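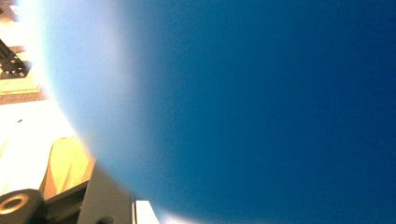
02/02/2018

Well, I finally started on the back room. I've been saying I would since November, when the radiator got fixed and everything had to be shoved to one side, and it has stayed shoved to one side ever since, with me walking around it in the dark to get to the window. Today I had the whole day off and no excuse, so after breakfast I put my hair up, put on the awful gray sweatpants and went in.

First thing I did was sit down on the floor and read a Mudance catalog from front to back. I know! But it was right there on top, and it had curtains in it, and I've been thinking about curtains. There's one pair I like very much, a sort of oatmeal color, and they want 229 dollars for them, which I said out loud to the room. For curtains! I folded the page corner down anyway and put the catalog in the keep pile, so that was the keep pile started before the throw pile even had anything in it.

Then I really did get going. I decided to work from the door inward, because last time I started in the far corner and walled myself in. By the door it was mostly bags. Bags inside bags, and inside the smallest bag a receipt. I found my good scissors (!!) in a tote I would have sworn I never used, along with half a roll of ribbon and a library card for a library I haven't lived near in years. I was so pleased about the scissors that I went and made coffee. I've been cutting things with the kitchen ones all winter and they've gotten gummy from tape, and I'd gone as far as putting new ones on the shopping list.

After coffee, cloth. I have way too much cloth. I don't sew that much, I like the idea of it, and I like buying it, and people know I like it so they give me their leftovers. The yellow I am keeping no matter what. It's soft and it makes me happy to look at, and it goes from pale lemon in some places to almost mustard where it folds, depending how the light gets it. I've had it so long and never cut into it. I used to think pillow covers, then I thought a lining for something, and today I was thinking a simple tablecloth, only hemmed, nothing fancy. I could do that in an evening if I didn't fuss. I will fuss though. I always start measuring and then get scared of the first cut and fold it all back up again.

The flowery stuff from the Rozīte sale is going. I never loved it, I bought it because it was the last piece and a woman next to me was reaching for it. There's enough of it for a skirt but I would look like a sofa. So that's in the bag for the thrift shop, together with the brown corduroy and the scratchy tartan and a zipper collection of 19 zippers, which I did count, because I wanted to know how bad it was. Pretty bad. I kept the long white one.

The light in there was something else today, I have to say. So bright! I've had that room down as the gloomy one in my head, and it's only gloomy because I never go in before dinner. Late morning it just pours in and whatever it lands on goes nearly white. I stood there squinting with an armful of corduroy and thought, this could be the nice room. I could have my breakfast in here. I could have a plant. (I shouldn't have a plant. I'll write down that I thought it and leave it there.)

Had lunch standing up, toast and the last of the soup, and I listened to half of a radio program about lighthouses. I want to find the other half. There was a part about how they got the groceries up and I missed the end because the toaster went.

Then the white top, which I'd been putting off. It was the part I most wanted to be done with and the part I least wanted to do. It's a good big flat surface and it's the whole reason I wanted that room in the first place, for cutting out and wrapping presents and spreading papers out at tax time, and I have treated it terribly. I never put anything down to protect it. Every time, I think it's only for a minute and I'll be careful, and then I'm not careful. I'd cleared one end and then the other, moving stuff back and forth like that puzzle with the sliding squares, until I could get a proper look at it from one side to the other. 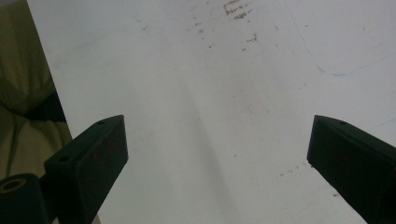
Stains, is what I've got. All scattered, a bit here and a bit there, no sense to them. And the thin blue line, which I'm going to call mine because who else would it be, though I have no memory of doing it. It bugs me more than the stains do. A stain looks like an accident but a line looks like somebody meant it. I've probably ruled something off the side of a piece of paper and gone right over the edge, that would be just like me.

The color's gone a little gray too, off-white I suppose you'd say, or maybe it always was and I had it brighter in my mind. I tried to remember it from when I got it and I couldn't. I do remember carrying it up the stairs, sideways, and the language.

I got out the Dretwood cleaner, the one in the squat bottle that smells of pears, and read the back of it for once. It says to leave it on for 3 minutes and then wipe in circles. I've never left it on for any minutes at all, I squirt and scrub right away and then complain about it. So I set the timer on the stove and came back and stood over it, and of course three minutes is forever when you're waiting with a sponge in your hand. I'm not going to write that it worked wonders. I did a patch, I looked at it from the front and then from the side with my head down low, and I thought it was a touch better, and then the sun moved and I thought it wasn't. I'll look again tomorrow morning when I'm fresh. If it still looks the same, I'll try baking soda, and if that doesn't do it there's always the yellow tablecloth. Ha! Maybe that's what it's been waiting for.

The other thing I want to sort out is the shelf side. I've been going back and forth on whether to put up another board. There's the black bracket kind with the row of little holes, and I like those, you can put the screw pretty much where you want and I need that kind of forgiveness. But more shelf means more stuff on the shelf, and I know myself. If I put up a board tomorrow it would be full by the end of the week, with jars in front of books and no way to get to either one. So the rule is no new board until the throw pile has gone out of the house. Out of the house, I mean, and I'm not counting the hall. The hall is where my throw piles go to live.

Speaking of which, there are 2 big bags in the hall as of tonight. And a box. The box is electrical and I don't know what's allowed in the regular trash, so I have to look that up. There's the Jornier lamp in it, the one with the neck that won't stay up, and I went soft over it for a good ten minutes. I screwed it up tight and it stayed and I thought oh, we're saved, and then it bowed down very slowly like an old butler. Into the box. I took the bulb out first, that's still good, and put it in the kitchen drawer where I will never find it.

I got sidetracked by photographs around four, which I had promised myself I wouldn't do. They were in an envelope inside a cookbook. Mostly the beach trip, the cold one, with all of us in coats eating fries. I should get a couple of those in frames. I put the envelope on my nightstand so it would be out of that room, so now I've made a pile in the bedroom. Oh well.

By the time it got too dark to see what I was doing I'd gotten as far as the middle. The floor by the door is all floor again, I can open the door flat against the wall, and I opened and closed it a few times just for the pleasure of it. The far corner is still a disgrace and I haven't gone near it. There's a suitcase at the bottom of it and I can't remember what's in the suitcase. Could be sweaters. I hope it's sweaters, I've been short of sweaters.

My back hurts, low down on the left where it always does, and my hands smell of pears no matter what I do. I took a bath and read the curtain page again in the bath and got it wet. I measured the window too, before I lost the light, and wrote the number on my wrist, and then took a bath. So I'll be measuring the window again tomorrow.

Things to get: baking soda, a new sponge (the old one's shredding), trash bags but the thick kind this time, picture hooks, milk. Ask downstairs if they want the zippers. Check if the thrift shop takes cloth on any day or only certain ones, because last time I carried it all over there and had to carry it all home again. And look up the lighthouse thing.

Omelet for dinner, a bit burned on one side. Going to bed.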